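Greys, greys and more greys

I've spent most of this summer thinking about one colour, which is a funny thing to admit to a newsletter full of people who came here for cushions and curtain lengths! But the back room at Tetwood is finally getting its new walls, and after living with custard yellow for 10 years I wanted something quiet.

So off I went to Flakomside for sample pots and came home with 3 of them (plus a roller I didn't need). The one I keep going back to is Loltis. On the card it's a plain mid grey, and I nearly left it on the shelf. Then I took it home and found it has all sorts going on — a bit of mauve if you look one way, a bit of blue-green if you look the other, and it changes its mind again by teatime.
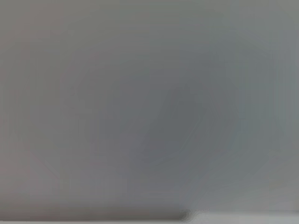
Soft greys, pinkish to the left and cooler to the right, with a slate smudge of shadow in the middle.

I do love a shadow on a grey. On the custard they always looked a bit grubby, like somebody had leant a bike there, and now I find myself sitting with a cup of tea just watching them slide about.

If you're picking a grey yourself, paint a big piece of card and move it round the room for a few days before you commit. Mine has been behind the sofa, beside the window and, for one night, propped against the fridge. Try it next to your woodwork too, as my old cream skirting went horribly yellow beside Loltis and now that needs doing as well.

I'm still dithering over Jaber for the ceiling, a much paler one with hardly any warmth in it. My pot has roughly 200 ml left, so I'll do a patch above the door and let you know next month.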